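From the pit wall – 12 April 2019

Hello again, and welcome to everybody who signed up after the Putusbridge karting weekend (there were more of you than I expected, which is lovely). It's been a noisy couple of weeks in the paddock and my inbox is a mess, so let me get straight to the thing most of you wrote in about – the new tire rule for the Clinora Cup.

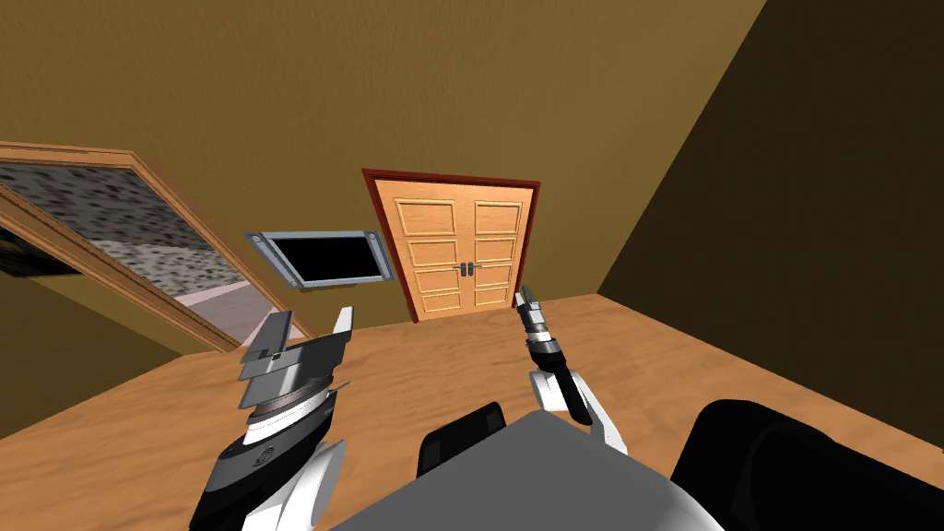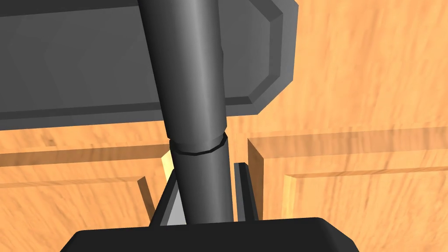 Two simulated views. The top one shows the double door and the wall-mounted TV.

So, the tires. Up to now every team could run whatever compound it liked in practice and only had to commit before qualifying. From the next round you get one set for the whole meeting, and if you flat-spot them on your first lap out of the pits, well, tough luck. I was dead against this when it was first floated. I've spent enough cold mornings watching rookies lock up into the hairpin at Kakholm to know how it'll go for some of them!

But then I sat down with my old lap charts and came around a bit. The races people still talk about are the ones where somebody had to nurse a car home. Last September at Kakholm the Metwally car led for 50 laps, lost all its grip and came in seventh with the rear sliding all over the place, and I don't think I sat down once. I'd happily watch more of that.

What I don't like is the penalty. A team that needs a replacement tire drops 7 places on the grid, even when it's a plain old puncture. Run over a bit of somebody else's front wing and your weekend is wrecked. I'd let them swap one damaged tire for a used one of the same age and leave it at that. A few of you suggested a fine instead, but 300 dollars is nothing to the big outfits and a real headache for a family team working out of a trailer.

The other news is that Putusbridge has finally resurfaced the back straight. I walked it after the karts had packed up and the bump before the braking zone is gone, the one that used to unsettle everything with a stiff setup. Times should tumble. I'm a little sad about it (I liked that bump), but the drivers I talked to were all grinning.

The main race there stays at 100 laps, with the same pit window as last year. Gates open earlier than before, and the grass bank by turn two is back in use, so bring a blanket and something waterproof.

Keep the letters coming, especially if you think I'm wrong about the grid drop. I'll print the best ones next time, along with my notes on the Metwally team's new gearbox, if they let me anywhere near it.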